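zerkinside: grip state and contact labels from wrist video

Hi! I'm the person who keeps this repo going. zerkinside takes video from a hand-held gripper (or the same fingers bolted to an arm) and tells you, for every moment of the clip, whether the fingers are open, closing, holding or letting go. It also gives you a mask of whatever is between the pads. The small dataset we tuned it on lives in the same place, so this file is half README and half data card. Sorry if you only wanted one of those.

I started it because our control code kept asking "am I holding something?" and the only answer it had was finger width. Finger width is fine for a mug. For a quilt it's close to useless – the cloth squashes down to nearly nothing between the pads and the width reads as closed and empty. So the answer had to come from the picture.

What you get

grip_state: the four-way label, with a confidence score.
held_mask: the object between the pads, same size as the input.
pad_pose: where each pad is and which way it tilts.
replay: a little viewer that plays a clip with all of the above drawn on top. I use this more than everything else put together.

Getting it running

Clone it, make a fresh environment, run the setup script, then run "zerkinside check". If the check passes you're good. If it complains about the lens file, copy lens_default.yaml into your config folder and try again. The lens is very wide and straight walls come out bent, so please don't feed in clips with the correction already applied! The pad finder was tuned on the bent version and gets lost on flat ones.

You can run it on a folder:

zerkinside label clips/ --out labels/

or on a live stream with --live, which drops every label that comes in too slow. Dennis Crabtree wrote the live part and he'd like bug reports to include the log, all of it, including the boring top bit.

The data

There are 200 clips in the current release, all household stuff, with a lot of bedding and clothing. Each clip has one label track made by a human and one made by the model. We kept both, even where they disagree, and the disagreements are in their own file (Heather Katene's idea, and a very good one). Farzad Nazari and Nermin Oral did most of the hand labeling and wrote the guide in docs/labeling. Read the guide before you send in labels. The bit on "closing" versus "holding" took 3 rewrites and I still go back and check it.

The short version: holding starts when both pads touch the object and the material between them has stopped sliding. With rigid things you can usually pick the moment easily. With cloth you're watching folds, so step back and forth through the clip a few times before you commit.

Splits are by room. An earlier version split by clip, so the same bedspread turned up in training and in test and our scores looked lovely. If you have numbers from before April, please throw them out and run again.

Bedding, the hard case

Most of the open issues are tagged "pilkington", which is just our name for the bedding subset. Big soft things fold over the pads, hide the room behind them and fill so much of the view that the mask model decides they must be background. Add another blanket next to the one you're holding and the mask likes to leak across.

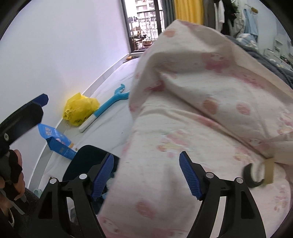
My current fix is to grow the mask outward from the two pads and stop at strong changes in color or texture. It does well when a patterned cover sits beside a plain one. It does badly on white sheets over white sheets, and I don't have a clever plan for that yet. Declan Heywood is trying a version that uses motion between neighboring frames, in the branch called plallonthorpe. It's slow but promising, so have a look if you like that sort of thing.

Known problems

Anything bright blue near the pads can be picked up as a third pad. Set max_pads to two in the config and it mostly behaves.

The planner plugin waits for 10 holding labels in a row before it starts a lift. Too patient for boxes, fine for cloth. Change it with hold_count.

The replay viewer forgets its window size on every restart. I know. I'll get to it.

Sending changes

Small pull requests, please, with one clip that shows the problem. If you touch the mask code, run the pilkington tests as well as the quick ones – the quick ones have no bedding in them and will happily pass.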